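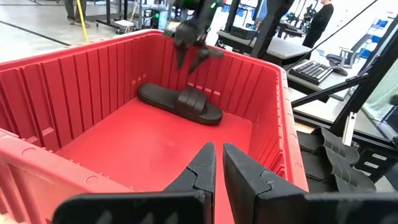
Chapter 4
One Kind of Thing, One Container

I was a shoe-pile person for most of my adult life. You know the pile: it starts as a neat row by the front door, somebody kicks off a pair of trainers in a hurry, and by the weekend you're wading. When I moved to Okthorpe I bought a rack, then a taller rack, and the pile simply formed in front of the rack. What finally worked was a big plastic bin, the sort you can drop things into from standing height with your mind on something else. A red one with high ribbed walls and a thick rounded rim, say, has a good deal going for it: a black slide sandal lying flat on that red floor can be spotted from the far side of a hall, and there's plenty of room left for the other one. Dark shoes in a dark box are a different story (I have put my hand into mine and come out with a dog lead).

So this chapter is about containers, and we're starting with shoes, as every household has them and hardly any household has them under control. In Chapter 3 we sorted a room into kinds of thing. Now we need somewhere for each kind to live, and that means talking about boxes, bins, baskets, crates and drawers, and how to choose between them without spending a fortune. I love this part of the course. My students groan at it for the first half hour and then go home and empty a cupboard.

By the end of the chapter you should be able to:

choose an open or a lidded container for a given kind of thing
work out what size you need before you go to the shop
decide where in the room it ought to stand
tell when a container has stopped doing its job

4.1 Open or closed?

Let me start with a small survey. Moushumi Wijesinghe and I once asked 55 households in Eltholm to keep a diary of where they put their shoes down when they came in. We'd given half of them a box with a lid and the other half an open bin, and we asked them to carry on as normal through November, when everyone's feet are muddy and nobody wants to hang about in a draughty hall. I had rather hoped for a close race. It wasn't one! The open bins filled up nicely. The lidded boxes turned into little tables, with shoes on top of them, post on top of the shoes, and in one house a cactus.

You can probably see why. A lid adds one more job, and it's a job you have to do with your hands full. If a thing is used every day, leave the top open. If it's used twice a year (wellies for a festival, ski boots, the smart shoes you keep for weddings) a lid is your friend, as it keeps the dust off and lets you stack.

Between those two there's a muddly middle, and I'll be asking you to argue about it in the activity below. Summer sandals are my favourite case. In July they're in and out every day. In January they might as well be ski boots. Tahsin Jayawardena, who taught this course before me, moved his whole family's sandals to the loft on the first Saturday of the autumn term and was very strict about it. I just let mine sink to the bottom.

4.2 How deep is too deep?

High walls are lovely for throwing things into and less lovely for getting them out again. My own test is an easy one. Stand the bin where it's going to live, put one shoe in it, and reach down for the shoe without bending your knees. If you can get it, fine. If you end up with your head in the bin, you'll be tipping the whole lot out on the floor by Wednesday, and we're back to the pile.

Depth matters more for small things than for large ones. A pair of boots will stick up and wave at you. A baby's sock won't. As a starting rule, I use shallow trays for anything smaller than my hand and save the deep bins for shoes, balls, coats for the charity shop and so on.

Activity 4A

Pick one kind of thing from the list you made in Chapter 3. Gather up every one of them in your home and put them all together on the floor. Measure the heap across and upwards, and write both numbers down. Now find the container you use for them at the moment, if there is one, and measure that too. Bring your numbers to class and be ready to say whether you need a bigger container or fewer things.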